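Plamico Soup Pot, enamelled, with lid

Winter soup pot from Plamico. Good for lentils, barley, pea and ham, chunky veg. Wide base so you can brown the onions first without crowding them. Colours: cream, dark green. Back in stock, limited numbers in the green. 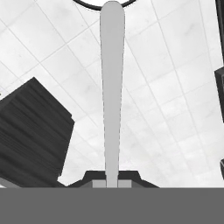 Lid is heavy and sits flat. Knob is metal, so it can go in the oven with the pot. Use mitts — it gets hot, obviously. Handles big enough for a mitt on each side. Works on gas, electric and induction. Not for the microwave.

Comes with the Güler recipe card for red lentil soup, by Duygu Tatlı. Uses 300 g lentils, 2 carrots, an onion, cumin, lemon at the end. Feeds a family with leftovers for lunches. 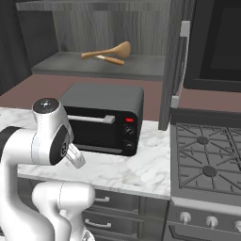 Toaster oven on a marble countertop.

Care: handwash is best. Dishwasher wont kill it but the rim goes dull after a while. No steel wool. For burnt bits, simmer water and bicarb, leave to cool, wipe. Dry the rim before you put it away. 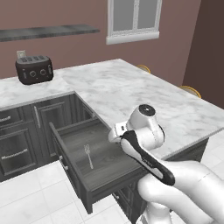
Size-wise it's a 3 litre pot, which suits most households. Check your storage before ordering. The pot wants a cupboard, but the lid can live separately, and a pull-out drawer under the bench like the one in the kitchen here is a handy spot for it if yours is deep enough. Put a tea towel under it so the enamel doesnt knock.

Ladle sold seperately. The Gomeo one has a long handle and hooks over the rim. 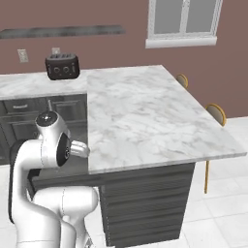

Kitchen island, white marble top.

Delivery: orders over $32 ship free. Smaller orders, flat rate at checkout. Rural addresses take longer. Returns accepted if unused and in the box.

Chipped on arrival? Email a photo to Waqas Memon in customer service, we'll replace it. Next shipment of the cream due in February.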